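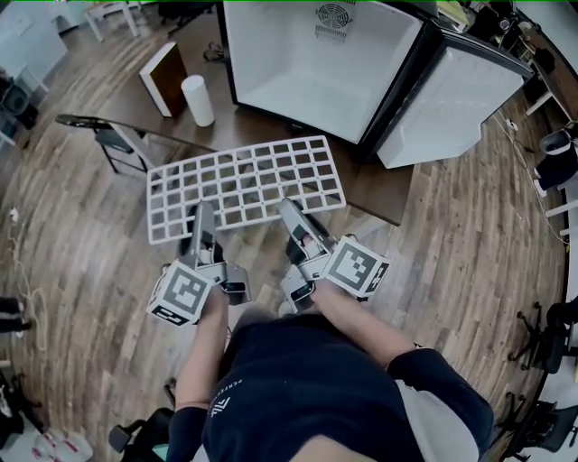 Tolera Degefa wrote to ask how a fridge makes cold. It's a good question, and the answer is a little odd. A fridge doesn't make cold at all. It moves heat out.

Saturday science page
By Marina Karras

Food carries heat into a fridge, and so does the air from the room. Many small fridges use a liquid that runs through thin pipes. It soaks up heat on the inside, turns into a gas, and lets the heat go on the outside. Then it turns back into a liquid and goes around again. In 1834 an inventor built a machine that worked this way.

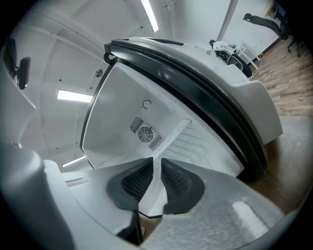
But why does a fridge need a fan, one reader wanted to know. Cold air is heavy, so it sinks. Without a fan, the bottom can get much colder than the top. A fan pushes the air around and evens it out.

The door matters too. It has a soft rubber strip called a gasket, which closes the gap when the door shuts — if crumbs get stuck there, warm air can sneak in.

Shelves help in their own way. A rack with holes lets air pass between the food. Leave a little space around each box and jar. 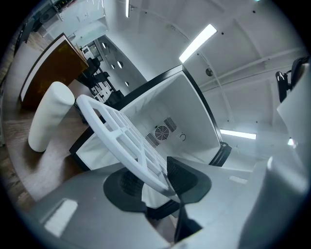
A white rack with rows of openings, and a round fan grille with vents on both sides.

Ask an adult before you take a shelf out to wash it, and dry it before it goes back.

We use cookies to remember your settings. Accept or manage cookies.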